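ZADEO NEIGHBORHOOD ASSOCIATION
Minutes of the General Meeting, November
Clekevis Hall, Lower Room

The meeting was called to order at 7:05 p.m. The chair confirmed that a quorum was present. Apologies had been received from the member for Onyeka Street and from the city's parks liaison.

1. Minutes of the previous meeting
The minutes of the October meeting were approved with one correction. Under item 4, "north gate" should read "northeast gate."

2. Matters arising
The broken streetlight at the corner of Onyeka Street and the school lane has been reported to the city a second time. A work order number has been issued but no date has been given. The secretary will write again before the next meeting.

The request for a loading zone outside the pharmacy was turned down by the traffic office. Members agreed not to appeal this year.

3. Storm drains
The chair reported on the clearing of leaves from the drains along the lower end of Onyeka Street. Water stood across the sidewalk twice in October, and two households reported damp in their basements. The city sweeps the street once a month during the fall. Members felt that this was not enough between now and the first snow.

It was moved and seconded that the association ask for sweeping every two weeks through the end of December. The motion carried, with 3 opposed.

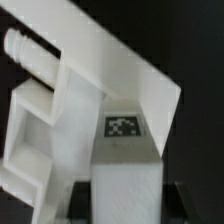

Several members asked that residents be reminded not to rake leaves into the gutter. A notice will go out with the winter newsletter, which is mailed to 1092 addresses. The wording is to be kept short and will include the city's yard waste pickup schedule.

4. Finances
The balance of the general account was reported as $512 after payment of the hall rental. Dues have been received from 94 households. The late reminder will be mailed in the first week of the month. The quote from Workari for printing the newsletter was accepted without change from last year.

A member asked whether the newsletter could be sent by email only. The chair noted that a number of older residents rely on the printed copy. The question was held over to the spring.

5. Community garden
The water at the garden has been shut off for the winter. Plot holders are asked to remove stakes and netting by the end of the month. The waiting list remains open, and plots not renewed by February will be offered to those on it.

The lock on the northeast gate is stiff and will be replaced. Spending of up to $40 was approved for this purpose.

6. Other business
A resident of the school lane raised the matter of cars parked across driveways at pickup time. The secretary was asked to contact the school office and report back.

The holiday potluck will be held in the upper room. Sign-up sheets are on the board by the front door.

The meeting was adjourned at 8:20 p.m. The association will next meet in January at the usual time.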